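Brillutard in the sim house: a little gallery

I've been promising Szu-yu Wu some pictures from the planner work since December, so here they are at last! Brillutard is our room-to-room planner. You give it a goal like "find the cushion" and it works out where to look, how to get there and when to give up. I write the search part, Pak-hei Liao writes the motion part, and we argue in the middle (mostly over frame conventions, and mostly after 11 at night). Everything runs in simulation for now, on a set of 177 test goals that Wichai Suwannarat put together and keeps making meaner.

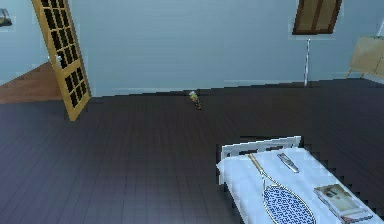
Plenty of bare floor, and a racket and a magazine on the white sheet.

I love goals with a big open floor because the path comes back almost instantly and I get to feel clever. The trouble starts at doors. Our first version treated every door as part of the wall, so it would plan a lovely long detour or just quit. Now the map keeps doors in their own layer, with the angle stored separately, and the planner re-checks that angle when it gets close.

Corners were the other headache. My old view scorer gave points for unexplored area

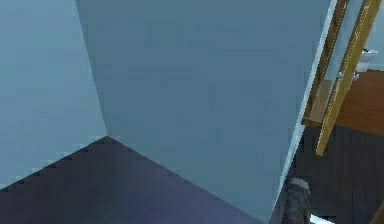 and a big blank wall kept winning, so the search would stare at nothing for 19 steps before moving on. Kwok-wai Ho suggested I score expected new surfaces instead, and cap how long any one heading can stay on top. It took me an evening to write and almost 100 lines of old code went in the trash. Bliss! The logs are much easier to read now, too.

Next on my list is the "on top of" check for small things on soft furniture, where the contact surface isn't flat and my height threshold gets silly. 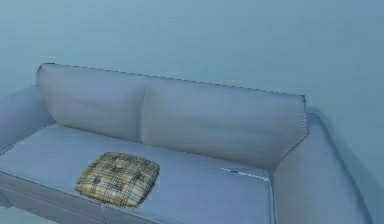
Does the planner need a full map before it starts?
It starts with an empty one and fills it in as it goes, replanning whenever a new piece of wall or floor blocks the current path.

More when Pak-hei merges his branch.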